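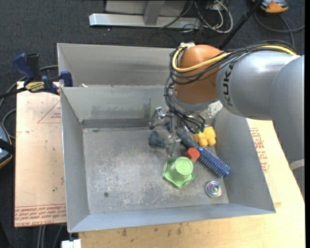

The grey metal bin, with the scuffed floor and everything pushed over to one side.

I have been thinking about bins since Saturday, when I finally started on the back room. My sister gave me 2 weeks to get it cleared and I used up most of the first one looking at storage boxes online.

I like a metal bin. Plastic ones crack at the corners, and the last set I bought from Handale lasted 3 winters before the lids stopped fitting. Sheet metal gets scratched and marked but it stays a bin. Sloping walls are good too – small things slide down to where you can reach them, and you don't lose a toy in a square corner for a year.

The wear on the floor doesn't bother me. I tried scrubbing marks like that off an old one with steel wool and it looked worse afterward, so now I wipe them with a rag and dish soap and leave it there.

What I can't settle is whether to keep soft toys and odds and ends together. Lawal Chukwu, who lives downstairs from me, says one big bin for everything and sort it when you need something. I did that with the craft supplies and spent a whole evening looking for a zipper. Two bins side by side seems better to me, one for toys and one for whatever is left over.

So far I have 16 bags out in the hallway. Four are going to the thrift store and the rest still need to be opened. The shelf brackets from Skidero haven't come yet, so the books are staying on the floor until they do.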